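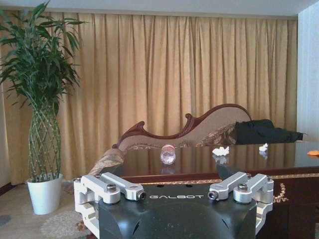
GALBOT in silver-white lettering, with the metal fingers to either side.

Triltance Lane Road Association
Minutes of the spring meeting, April 19, 2020, held by telephone

On the line: Sofia Balaskas (chair), Themis Balaskas (same house, separate phone, noticeable echo), Gion Plattner, Achilleas Kontogiannis, Emmett Ridgeway (minutes).

Meeting called to order once Themis had been persuaded to go stand in the garage.

1. Minutes of the last meeting
Approved with one correction. Gion did not "storm out" over the culvert. He left at a normal speed. The secretary regrets the adjective he would have used if asked for another one.

2. Gravel
Juveck has quoted $3000 to deliver and spread enough for the lower stretch, from the mailboxes to the Uven Creek culvert. Achilleas asked whether that included grading. It does not. Achilleas asked what spreading was, then, if it was not grading. Sofia read the quote aloud a second time, more slowly, and it was no better.
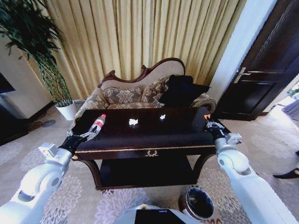 Themis favored doing the work before the first real heat, while the ground still has some give. Gion favored waiting until the delivery trucks were finished at the Þórarinsdóttir place, as there is little point in buying a road for somebody else's concrete mixer to drive on. Moved by Gion to hold off until May and get a price with grading in it. Seconded by Achilleas. Carried, Themis opposed, audibly.

3. Potholes
The big one by the bend has been filled again with whatever Emmett had in his truck. It is now a bump. Opinions differed on whether this counts as progress. Sofia asked that drivers stop steering around it through her irises.

4. Dues
All 9 households have been billed $155. Four have paid. The names of the rest were read out, two of them belonging to persons on the call, and there followed the longest silence of the evening. Checks may be left in the coffee can on Sofia's porch. Please write your lot number on them. Please do not leave notes about the irises.

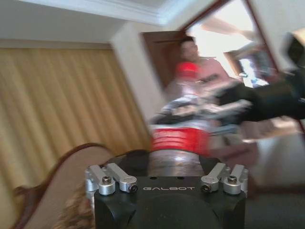
5. Speed sign
Gion repeated his offer to paint one. The association repeated its thanks and asked about spelling. Tabled.

6. Other business
Achilleas would like the ditch on the north side cleared before somebody's tires find it. The somebody was his son, in February, and the mailbox is still missing its door. Gion will look at it with a shovel.

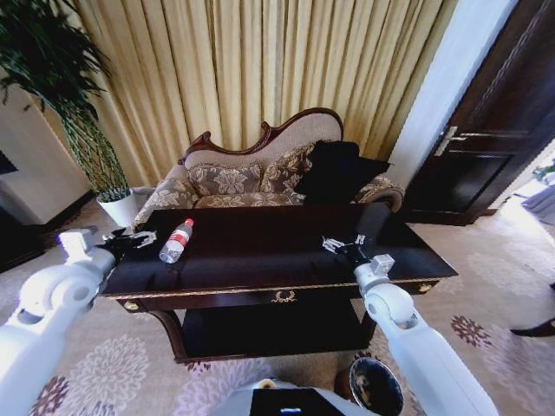 Coffee table and carved settee, with a water bottle on its side.

Next meeting in May, same number, after Juveck calls back. Adjourned when Themis's battery died.

Respectfully submitted,
Emmett Ridgeway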